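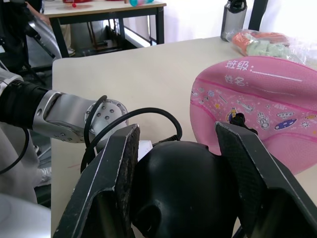

Raymonde Cloutier asked at the last check-in whether we really needed to replace balls at all, or whether most of them just wanted air. Fair question, and I've been chewing on it ever since! So a good part of this report is my answer, and the answer is that she was mostly right.

We had 84 balls on the shelves when the Sampaio grant came through. Some 26 of them were too soft to bounce when I first went through the bins in July, and I had them all down as dead. Then we pumped them up and left them overnight, and only a handful had sagged by morning. The rest went straight back out to the classes. I've moved most of the replacement money over to needles, valve caps and a second pump (I'll put the new split in the budget sheet, which you'll get separately).

The pink ones with the spaces for class and name are the big hit. The kids fight over them, to be frank, and the teachers like that a ball can be sent home to the right room – once somebody writes on it, anyway. Most are still blank. I need to buy better markers, the ones we have rub off by lunchtime. 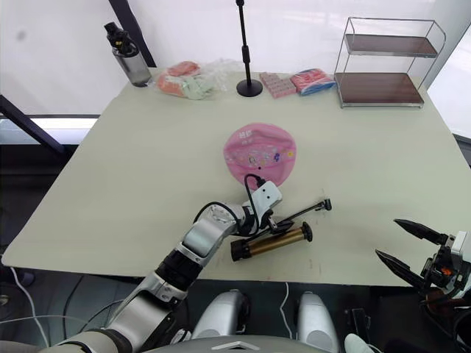 Drorstead Play Equipment Team

Now for the pumps. We've gone with the hand kind, a metal barrel and a T-handle, and I'm happy with that choice. The Flekero electric one we tried in the spring was quick but so loud you couldn't hold a conversation over it, and it needed an outlet we don't have on that side of the building. With a hand pump you feel when the ball is getting firm, and you stop.

Two things are running behind. The inflating guide for teachers is still a draft, and the Mikico order for net bags got held up, so balls are going out in whatever tote we can find. I've called twice and been told soon.

What I'd like from you is a yes or no on keeping the leftover ball money for spare needles next term. They bend, they vanish, and they're cheap enough that I'd sooner have a drawer full of them.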